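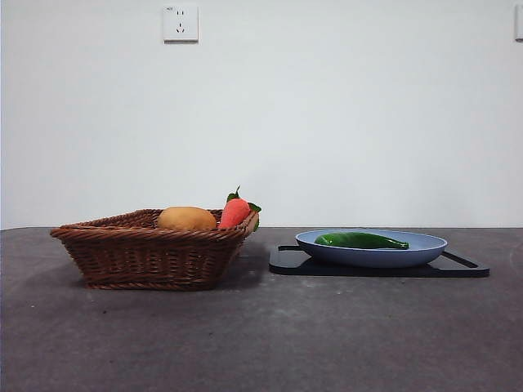 The bench at Lulitz, with the wicker basket on the left and the plate on its black tray.

Choosing fingers for the Rimach arms

Lulitz has spent the second half of the year comparing two kinds of gripper finger for its pair of Rimach arms. The work began in July and its first stage was completed on 11th November. The manager of the handling laboratory spoke to the institute's newsletter about the method, the results so far and the questions that remain open.

The comparison concerns a narrow, rigid finger made in the institute's own workshop and a broader, padded finger supplied by Jisuna. Both fit the same wrist. "We wished to settle the matter on ordinary household objects," the manager explained. "A steel test block will tell you about force. It will tell you very little about a carrot with leaves on it."

The objects were accordingly kept simple. A potato and a carrot are placed in a woven basket, and a green pepper is used with a pale blue dish and a tray. The manager considers the pepper the most demanding of these. It is long and smooth, and a finger that closes slightly off its middle will turn it before lifting it.

The laboratory set a target of 2000 attempts for the first stage and stopped at 1916, when one of the padded fingers began to part from its backing. Of those attempts, 1767 were counted as sound. The remainder were set aside, chiefly on account of faults in the recording. "We were strict about this," the manager said. "If the log and the video did not agree, the attempt was not used for either finger."

On the produce, the padded finger was the more reliable of the two. It held the potato with less force and was more forgiving of a poor approach. On the dish, the position was reversed. The padded finger is too thick to take a low rim cleanly, and operators found themselves tilting the wrist further than they would have liked. The narrow finger reaches the rim directly and can hold the dish clear of the table at an angle.

Asked whether the second arm had been necessary, the manager was in no doubt. "One arm can do most of this work if you are patient. The second shows you whether two sets of fingers can share a small table. With the Jisuna pair on both sides, they were in each other's way more often than we had expected."

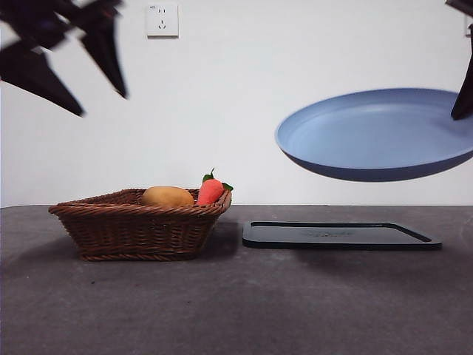
Controllers and the next stage

The arms are at present driven by a controller developed with Chiu, which replaced the maker's own unit before the trials began. The manager described it as steady at low speed but somewhat abrupt when an arm changes direction. A revised version will be fitted before any further comparison is made, and 6 of the earlier tests will be repeated in order to show what difference the change has made.

No decision has been taken on a standard finger. The laboratory is inclined to keep the narrow design and add a thin pad to its inner face, provided that the pad can be replaced without removing the finger from the wrist. Jisuna has been asked to advise on a suitable material.

"I should prefer one finger for everything," the manager said, "but I would accept two if they can be changed quickly. At the moment it takes far too long, and the small screws go missing."

The second stage will use the same table and the same objects. Departments wishing to propose further items for testing should write to the laboratory office, giving the size and weight of each.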